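Dralden Floor Pickup, student set
Robotics club, Plonell

README

What you get

Wrist camera recordings from the club's spring project, finished in June. The task was to pick soft items up off a tiled floor with a two-finger gripper. There are 70 episodes. Behrouz Kazemi drove most of them and Itziar Ibarra wrote the export script.

Please read the rest before you train on this. The project poster said the club had "solved" cloth pickup. I was in the club and I don't think we did.

Labels

Each episode folder has a video, a joint log and a one-word result: ok, drop or miss. The driver typed the result right after the attempt, so the person being graded was also doing the grading. I went back over 17 of the ok episodes and would change 4 of them. In those the item gets dragged and never clearly leaves the floor. I left the original labels alone and put mine in relabel.csv. Disagree with me if you like, but look at the video first.

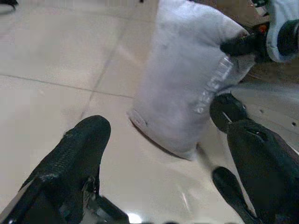

Wrist view, white fabric item on tile, both fingers in view.

Known problems

Pale items on pale tile are hard to segment. The glossy floor throws glare spots, and our mask script sometimes took them for cloth. Don't trust the masks folder.

The wrist view often loses the top of an item once the gripper gets close. Anyone who wants full outlines will need a second camera, and we didn't record one.

Episodes were all shot in one room. The poster used the word "generalizes." I have seen no test that backs it up. The Naseri policy was scored on 12 attempts with items it had already trained on.

Timestamps in the joint log drift against the video. Itziar has a fix in tools/resync, but it fails on short episodes and I haven't worked out why.

Use

Fine for class assignments and for practicing data cleanup. I wouldn't quote a success rate from it. If you beat the Pramport baseline, check that the baseline runs at all on your machine, as it crashed on two of ours.

Send corrections to the club list with the episode number in the subject line.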